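Short Stays in Plonitz: Questions Guests Ask Us

Last changed 2025-02-03 by Zineb Fawzy

What time can I arrive?
From three in the afternoon. If your train comes earlier, write to us the day before and we will try to have the apartment ready. Luggage can stay in our office on the ground floor.

Is there a deposit?
Yes, 158 euros. We return it to the same card after you leave, normally in four days. For stays longer than 20 nights we ask also for the first cleaning in advance.

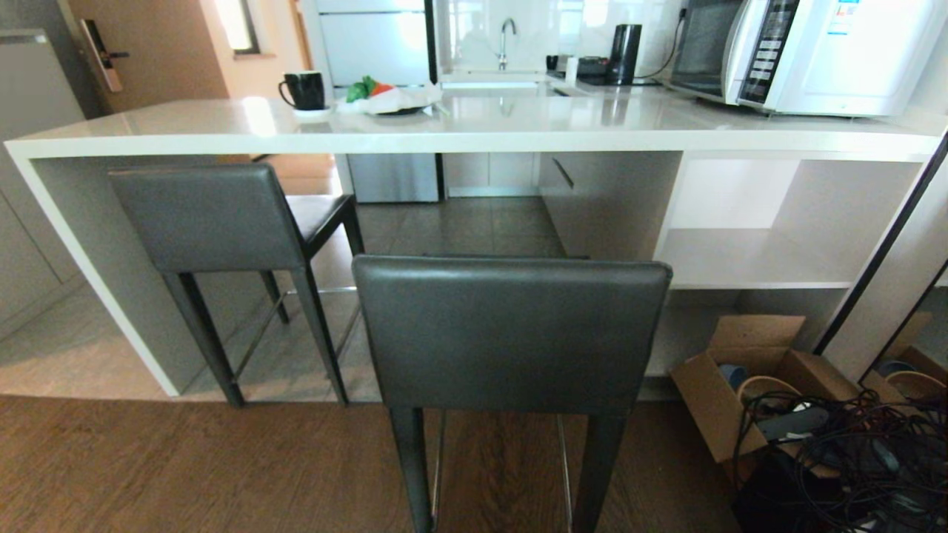
Kitchen island with bar stools

How do I get the keys?
Adel El Khatib meets every guest at the door. Please send him your phone number. After ten in the evening there is a late fee of 20 euros, paid in cash.

Can I stay during Ramadan?
Of course, many of our guests do. Said Metwally can give you the prayer times for the town and the names of two shops which stay open late.

Is breakfast included?
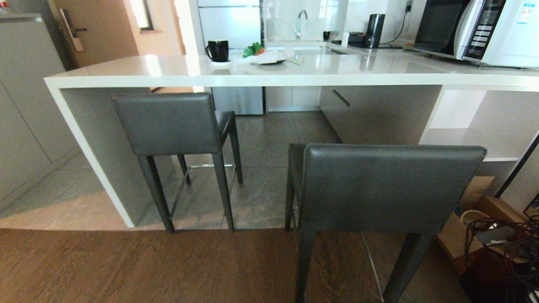
Breakfast is not included in the price, but you may order a basket from Dulleo bakery until six in the evening before. It comes to the door at eight. Most guests eat it at the island, where the stools are, and there is space enough for a mug on its saucer and the shopping beside it. The bakery is closed for two weeks in June.

Can I cancel?
Up to seven days before arrival you get back 80 percent. After that we can only change your dates, one time.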